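Search this blog
Search
Saturday, by Lucie Thibodeau

Staplers and the gray marble top

I finally got to the desk drawer this weekend. It had been on the list since April, mostly because of the staplers. I own more of them than a person with one job and one printer needs, and I kept buying new boxes of staples without checking which ones fit.

First job was a clear surface. I like the marble pattern, gray with white veins, but it's hard to spot a dropped staple on it.

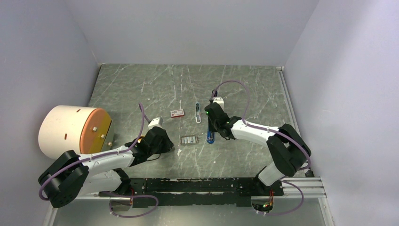
Gagnon wrote in to say that a sheet of plain paper under the work fixes that, and that staples should never be wiped off stone with a bare hand. Fair enough on both.

I counted the staples in the open box from Zurnstead, which was a silly way to spend an evening. It said 1,709 on my notepad when I quit. The Mavstead box had 789. Neither is going to run out soon, so no more staples for me this year.

Light matters more than tools for this. Pale walls help - I can see into a staple channel without dragging a lamp over. 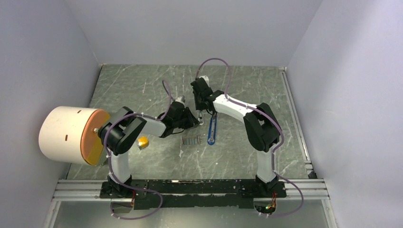

Vol. 3, No. 80

Now the staplers themselves. I kept two. The white one has a rounded base and a long chrome channel, and it's the one I use for mail and receipts. The blue one opens up wide, so it's easy to get at the channel when a staple bends in there. 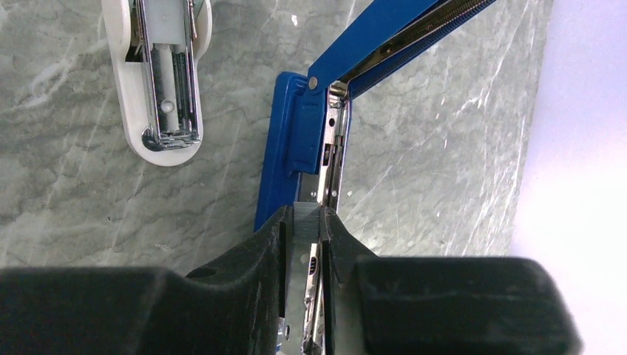

To clear a jam I open it all the way, look down the channel and pull the bent staple with tweezers. Then I put in a short strip and try it on scrap paper before filling it. The rest went in a bag for the Grorkero swap table - and the drawer closes again.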